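Subject: Re: Livon song in the Hevitz ads
Date: Nov 9, 2019

An earlier message to the list said:

> Does anyone know if the band signed off on the Hevitz
> commercial? I heard the chorus of "Vistska" during a game
> last night and nearly dropped my plate. They turned down
> a truck company years ago.

Yes, they signed off. The publishing went to Buschmann 2 years ago, but the contract left the band a veto on advertising. They didn't use it. The spot runs through December, in a 60 second cut and a 30 second cut. The short one drops the verse and goes straight to the chorus.

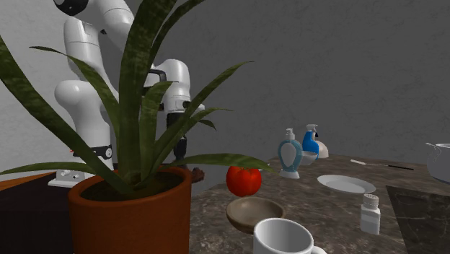 Potted plant, long leaves

What bothers me more is the edit. The bass is nearly gone and there is a clap track on top that isn't on any release I own. I compared it with the album, the single and the live disc. My guess is that somebody went back to the session tapes.

The band's newsletter gave it one line, between the tour dates and a notice that the vinyl reissue is limited to 3000 copies. Mine is number 1127, and the sleeve is thinner than the old one.

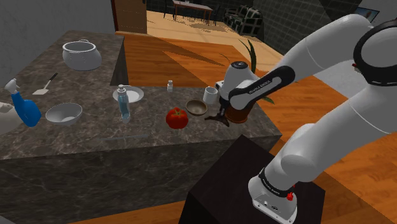

A longtime subscriber wrote to me off list that the clap track comes from the Japanese B-side, and that the band was playing it that way on stage before the album came out. I don't have that single, so I can't check. If anyone has a copy, please post the running time.

Also, for the archive page, I still need:

1. A clean recording of the 60 second cut, with no station logo if possible.

2. Scans of the reissue insert, both sides. 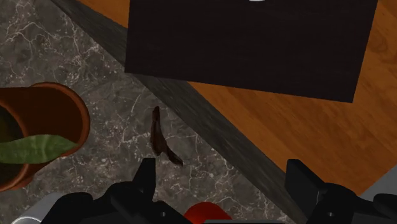
3. Set lists from the last 3 shows, typed out as plain text.

Send them to the list address and I'll put them up over the weekend.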